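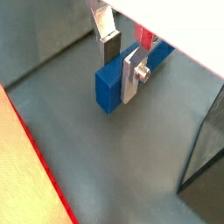 Page 2 of 9

Sendwood Forums > Kitchen & Home > Soap Making > Why does my cold process go crumbly at the edges?

lyebarrel
Okay so I'm back after reading all of page 1 and I tried the lower water thing. Same olive/coconut/shea recipe, 500 grams of oils, poured at light trace, left it in the Vostel loaf mold overnight. Unmolded Wednesday after work and the middle is gorgeous but every corner I touch just flakes off. I'm going through a lot of oil here, people. What am I doing wrong??

mamasuds_tx
How long did you leave it before you cut? If you cut too soon it drags, and if you wait too long with that much coconut it shatters like a cheap candle. My window with a recipe like yours is pretty short. I cut after dinner if I pour in the morning.

lyebarrel
More like a day and a half. I got busy.

mamasuds_tx
Well there you go!

pinegrove_bars
I don't agree that it's the timing. Flaky corners and a nice middle says partial gel to me. The center got hot, the outside didn't, and you end up with two different textures in one loaf. Wrap the mold in a towel next time (I use an old beach towel and a cardboard box over the top) and see if the problem goes away before you mess with anything else.

mamasuds_tx
I never gel anything and my corners are fine.

pinegrove_bars
You use milk though, don't you? So you're keeping it cold from the start and it's all ungelled. Hers is half and half. Big difference.

mamasuds_tx
Fair enough, I do. Still think a day and a half is too long for that much coconut, but I'll give you the towel.

oatmeal_otto
Jumping in with a side question, sorry. Is anybody else having trouble with the Hsieh wire cutter? Mine bows in the middle of the loaf, so every bar comes out thicker on one end. I tightened it until I was scared of it. For a while I thought my soap was too hard but it does it on soft batches too.

kettleandlye
Otto, take the wire off and put on a new one. Guitar string works great, one of the plain thin ones. I did mine in June and haven't had a wonky bar since. Tightening the old wire doesn't help once it's stretched, it just stretches some more.

oatmeal_otto
Guitar string! My kid has a whole drawer of those. Thank you!!

lyebarrel
Back to my corners please lol. Would sodium lactate help? I see it in half the recipes on here and I've never bought it.

kettleandlye
It helps with getting the loaf out of the mold sooner, and the bars come out smoother for me. But I wouldn't use it to fix this. If you change the lactate and the towel and the cutting time all at once you won't know which one did it. Do the towel first.

pinegrove_bars
Seconding that. Also check your lye temperature. If you're soaping really cool with shea in there, some of it can set up before it's mixed properly and you think you have trace when you don't. That's false trace and it'll give you weird crumbly spots all over the place.

lyebarrel
Hmm. I do let both pots sit until they feel like room temp. I don't own a thermometer that I trust, the one I have says my tap water is 200 no matter what I do.

mamasuds_tx
Girl. Buy a thermometer!

kettleandlye
What she said. You don't need a fancy one. I've got the basic Starnus from the grocery store and it's been dropped in the sink more times than I can remember. Aim for a little warmer than you have been so the shea stays melted, then wrap it.

lyebarrel
Ordered one. Doing another loaf this weekend, towel and box and all, and I'll cut it the minute it's firm. What do I do with the flaky batch in the meantime? I hate to toss it.

pinegrove_bars
Don't toss it! Bevel the corners with a potato peeler and let it cure like normal. Save the shavings and put them in your next loaf as confetti, they look so cute in a plain white bar. Just make sure the lye was weighed right, and that there's no white powder pockets inside when you cut one open.

lyebarrel
No pockets, I cut a few open to look. Peeler is coming out tonight.

oatmeal_otto
String is on. Cuts straight as anything. Now my kid wants to know where his high E went.

Go to page: 1 2 3 ... 9 Next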